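Regrouting and sealing a marble worktop joint

Marble is soft, porous and attacked by acid. Most products sold for ceramic tile will etch it, so check the label of anything you use for the words "safe on natural stone" before opening it. The method below covers a joint up to 7 mm wide between two slabs, or between a slab and an upstand.

You will need:
Grout rake with a carbide blade
Vacuum cleaner with a narrow nozzle
Low-tack masking tape
Unsanded grout, colour matched
Rubber float or a flexible filling knife
pH-neutral stone cleaner
Impregnating sealer
Lint-free cloths

Removing the old grout

Tape both sides of the joint, leaving the grout line exposed. Draw the rake along the joint with light pressure. Do not use an oscillating tool unless you have practised on scrap; one slip leaves a scratch that has to be polished out. Go down to two thirds of the depth of the slab edge, or until you reach the backing. Vacuum, then wipe with a damp cloth and leave to dry overnight.

If the old joint was filled with silicone, cut it out with a plastic scraper. Residue must come off completely. Grout does not bond to silicone, and most silicone removers stain pale stone.
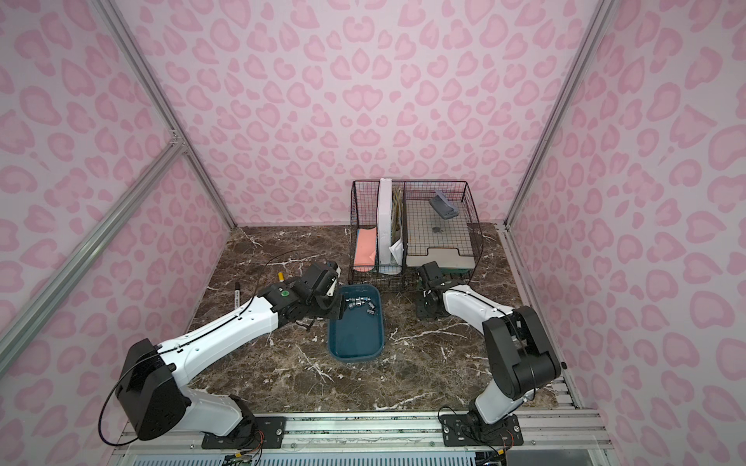 Gevomville, February

Brown marble with white veining shows etching as dull, lighter patches, most easily seen with a lamp held low across the surface. Deal with these before sealing. A sealer will not hide them, and polishing afterwards removes the treatment.

Mixing and filling

Add powder to water, never the reverse. Mix to the thickness of toothpaste, rest it for the time given on the bag, then stir again without adding water. Press the grout in at 45 degrees to the joint and strike off the excess – on marble, do this straight away. Remove the tape while the grout is still soft. Keep the room at 18 degrees or slightly above, with no heater aimed at the joint.

Sealing

Wait 14 days if the grout is cement based. Clean with the pH-neutral cleaner, dry, and test the sealer on an offcut or a hidden edge. Apply a thin coat with a cloth and buff off all surplus before it turns tacky. A second coat is needed only if a drop of water still darkens the stone.

Dried sealer haze can usually be lifted by wetting it with fresh sealer and buffing at once.

Text: Birthe Eskildsen. Technical check: Remzi Ersoy.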